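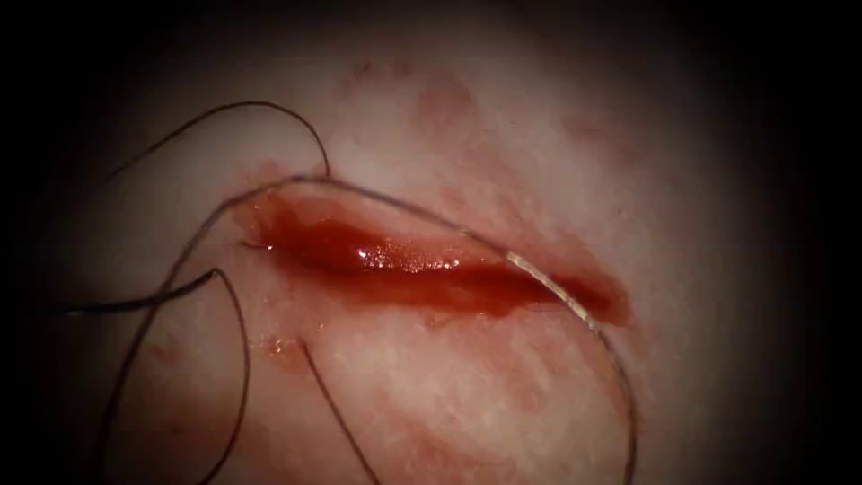
16 November 2018: I-765 renewals, work authorization clinic

Clinic ran from 4 in the afternoon until the building closed. Most of the appointments were DACA renewals, plus two first-time work permit applications based on pending asylum claims. Meifang Xue took the asylum files. I took the renewals with Nima Ghorbani on forms review.

Notes on procedure, so that I do not have to work them out again in March.

The renewal packet is still I-821D, I-765 and the I-765 worksheet, in that order, with the fee payment on top. We had three packets come in with the worksheet missing. The applicants had used an old checklist from the Trurkside office, printed before we revised ours. I have asked Trurkside to pull it. The new checklist has a revision date in the footer and the old one has none, so they can be told apart at the door.

Category code is (c)(33) for every renewal. Nima found one form with (c)(8) entered, copied from a cousin's asylum packet. The form was clean otherwise. We reprinted the page and had it signed again.

Timing is the harder question. The agency recommends filing between 150 and 120 days before expiration. One client's card expires in 18 days. She knew the date but had read that the program was over and did not think there was anything to file. We prepared the packet on the spot and she will mail it tomorrow with tracking. I told her plainly that a gap in work authorization is likely, and that she should speak to her employer's HR office before the card lapses. She works in receiving at the Wegener warehouse. She asked whether she could keep working on the receipt notice. She cannot. The automatic extension covers some categories, and hers is not one of them. I wrote this down for her in both languages.

The Ninth Circuit decision came down last week and half the room wanted to know what it changed. For tonight's purposes, nothing. Renewals continue under the existing injunctions and first-time requests are still not accepted. I said this at the start and again after the break, when more people had arrived.

The Zurnel case database was slow all evening and dropped my session twice. Notes for the last 4 clients are on paper and need to be entered Monday. File 264 has a name order problem: the birth certificate shows two surnames and the expiring card shows one. I put the full name on the form, the shorter one under other names used, and attached a copy of the certificate. Meifang agrees.

Photo printer is low on paper. The Clolteo scanner now feeds double-sided pages correctly after the driver update.

Left at 9:40. Rain on the drive home. To do: call Trurkside about the checklist, enter the paper notes, ask Meifang for the date of the asylum client's biometrics appointment.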